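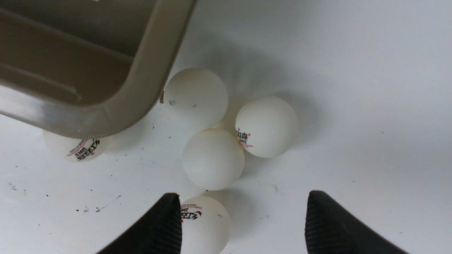 Wrist camera view at the ball bench, Jukdale open day. The fifth ball is between the fingers, the other four are by the tray.

Jukdale open day, 23/02/2025

The Jukdale building is a 13 minute walk from the station, and the robot software group has the first floor. I went mainly for the planning demo, which runs on a stack they call Zandilora.

The task on the bench was table tennis balls and a beige plastic tray. It looks simple and isn't much fun for the software. White balls on a white table give the detector little to work with apart from soft shadows, and the printed logos on some of the balls can pull the fitted centre off to one side. One ball was tucked under the rim of the tray with only its lower half showing. Zandilora fits a full sphere to whatever part it can see, then marks the hidden side as a place the fingers may not go.

The planner scores each ball by how much clear space there is for both fingers. Balls that touch a neighbour drop down the list, and one under a rim goes to the bottom. The operator's screen shows the scores next to the wrist view, and you can change the weights while the arm is paused. I asked what happens when every score is low. The answer was a small sideways nudge, then a fresh look.

Replanning is capped at 200 milliseconds. If no path is found by then, the arm holds still and logs the case. They had 421 logged cases on the wall display, of which 209 were tagged as perception faults - mostly bad sphere fits near the tray.

The log viewer is by Šindelář and was the best thing I saw. You drag a slider and the camera view, point cloud and planned path all move together. A second room had Dallimau, their simulator, but the queue was long and I only caught the end of the talk. A version with soft contacts is due in May.

Tea was in the corridor. Parking is poor, so take the train.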